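Letby Planner: Frequently Asked Questions
Last updated Dec 18, 2021

What is Letby?
Letby is a grasp and motion planner for robots that handle cloth. It takes a depth picture and a color picture, and returns a place to grab and a path to get there. It does not replace your arm controller, and it won't fix a bad one.

Does it fold laundry?
Sometimes. Please be wary of anyone who gives you a plain yes, including us. Our June test had 2233 grasp attempts on shirts and towels, and 1820 of them ended with fabric in the fingers. Having hold of a shirt is a long way from having folded it, and those two numbers get mixed up in a lot of sales decks.
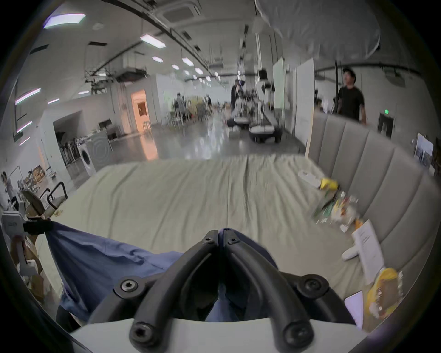 Why does the planner ask for a new view after every grasp?
Cloth tracking is the weakest part of Letby. The old Tamley tracker assumed that once the fingers closed, the garment would keep more or less the shape it had before. Selma Papadopoulos argued against that for a year and was right. With a crumpled blue garment pinched at the fingertips and its folds spilling down behind the gripper, a single view leaves a good part of the cloth unseen, and the ridges in a wrinkled sheet look a lot like garment edges in a depth map. Version 4 throws out the old shape estimate and starts over. It is slower. You can turn this off with keep_shape, but we don't answer bug reports from people who did.

Can I skip calibration?
No. The setup script will let you, which Radomir Papadopoulos considers a feature and the rest of us consider a bug.

Will it work in a cluttered room?
It will run. Whether the plans are any good depends on your segmentation model. The one we ship, Robichaud, is fine on plain backgrounds and too sure of itself everywhere else. Treat its confidence score as a ranking between candidates - it is not a probability, whatever the field name says.

How fast is it?
Planning has a median of 36 milliseconds on our desktop. That leaves out perception, which takes longer, so don't quote it as a cycle time.

Is there a simulator?
Bralham is included. Its cloth is too polite. Use it to catch crashes and joint limit errors, and don't tune grasp settings in it.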